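About Durnell

Home - Services - Prices - About us - Contact

Most "about us" pages in our line of work begin with a promise to change your life. We put bathrooms in order. Whether your life changes is your own affair, and we'd be suspicious of anyone who told you it would after we'd been through the cabinet.

Durnell is a small household tidying firm. We do bathrooms, washrooms, utility rooms and the odd airing cupboard. We don't do kitchens any more (see below) and we have never done garages. People do ring up about garages. The answer is still no.

How it started

The firm was set up by Sarahí Figueroa, who had spent several years going into other people's homes as a cleaner and had noticed that the rooms she cleaned best were the ones with the least on the worktop. She didn't think this was a discovery. She thought it was obvious, and was surprised to find a whole shelf in the bookshop devoted to it, most of it recommending that you buy baskets.

Sarahí bought some baskets. She tried them in her own bathroom first, then in her sister's, and by October both bathrooms had the same mess as before, now in baskets. That was the beginning of what we might grandly call our approach, though we'd sooner you didn't.

The name comes from Durnell Terrace, where she was living at the time. A branding person offered to find us something with more lift in it. We asked what it would cost and kept the one we had.

What we think about bathrooms

A bathroom is a small room in which several people, half awake, want different things out of the same cupboard. It's damp, it has very little flat surface, and most of that surface is taken up by a basin. You can't organise it the way you'd organise a study, and we doubt most of the people who write about it have had to share one with teenagers.

So we're wary of a number of things that are sold as answers:

Decanting. Pouring your shampoo into a matching bottle gives you a matching bottle and a shampoo you can no longer identify. We'll do it if a client insists. We write the name on the bottom.

Drawer dividers. Some are good. Many are made for a drawer that is not your drawer, and you find that out at home. Measure the inside, with the drawer shut as well as open, as there is often a waste pipe at the back.

Labels. A label reading TOWELS on a pile of towels has told you nothing. Labels earn their keep on medicines, on anything stored above eye level, and in shared houses.

The one-in, one-out rule. Fine in principle. We've met very few households who keep it up past the first multi-buy offer, and we don't keep it ourselves.

How a visit goes

We come in the morning, usually at half past nine, and we start with the surfaces. Everything comes off the counter, out of the cabinet and off the side of the bath, and goes on to an old sheet on the landing. Then the surfaces get wiped down, and you and whoever else uses the room come and look at the sheet.

We ask for the whole household at this point. It's a nuisance to arrange and people try to get out of it. But the person who pays us is hardly ever the person who leaves the lid off, and a system that only one of you has agreed to will last until the weekend.

After that we put back what gets used daily, in reach, and find somewhere else for the rest. Out-of-date medicines go in a bag for you to take to the pharmacy. We don't throw away anything that belongs to somebody who isn't there, however bad it looks. We learned that one over a sponge.

A standard bathroom visit costs £147, and that includes the return visit, when we come back to see what has slipped. Something always has. We'd rather look at it with you than pretend it won't happen - and quite often the thing that slipped was our idea and a poor one.

The worktop and the toothpaste

If we have a house opinion, it's that the counter by the basin should be left as bare as the household can stand. We used to say completely bare. Then we kept going back to homes where the toothpaste had been put away in a drawer on our advice, and had come straight out again, and was lying by the tap in exactly the place it had always been. 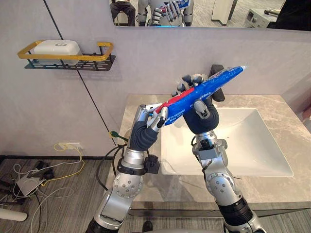
We've since stopped fighting it. Toothpaste is used morning and night by everyone in the house, usually with one hand full already, and any home for it that involves opening a door is a home it won't go back to. Stand it in a mug. Leave the mug out. The same goes for hand soap and, in most families, one hairbrush.

Everything else can go in a cupboard, and we'll argue with you about mouthwash.

We are also asked a lot about squeezing from the bottom. There are winding keys and clips for this, and we've tried a fair few. They work if somebody uses them. In our experience one person in a household will, and will mention it.

Why we gave up kitchens

We did kitchens for a while, under the name Espinoza, with a separate van. We weren't bad at them, but every kitchen job became an argument over whether the client cooked the way they said they cooked, and we didn't enjoy winning it. The van was sold. If you need a kitchen sorting out, ring us anyway and we'll tell you who we would use.

Who we are now

There are 14 of us, most part-time. Nearly all came from cleaning or care work, and a couple from removals, which is useful when a cabinet has to come off a wall. We don't send anyone out alone until they've been on 17 visits with somebody more experienced. New starters tell us this is too many. Sarahí thinks it's too few, and it's her firm.

Nobody here is a "consultant" or a "guru", and we don't hold a certificate in tidying. We looked into one. It took an afternoon and everybody passed.

We don't take commission on storage products. Nadik, who make the plain wall shelves we fit most often, sell them to us at the trade price and we charge you what we paid. We have used Cekeck hooks as well, with mixed results on tiles, and will say so if you ask for them.

Does it last?

We wondered, so last year we wrote to former clients and asked whether the bathroom was still in order. We had 63 replies. Plenty of them were kind about us and vague about the bathroom. We suspect that the people who didn't write back are the ones we'd have learned from, so we've left the results off this page and would treat anyone else's success rate with the same caution.

What we can say is that the homes where it holds tend to have fewer things in the room and more people who were there on the day. The colour of the baskets doesn't seem to come into it.

Getting in touch

The telephone is answered from eight until four. Email is read in the evening. Please tell us who uses the bathroom, what's driving you mad about it, and whether there is anywhere to park. Photographs are welcome, and please don't tidy up before you take them.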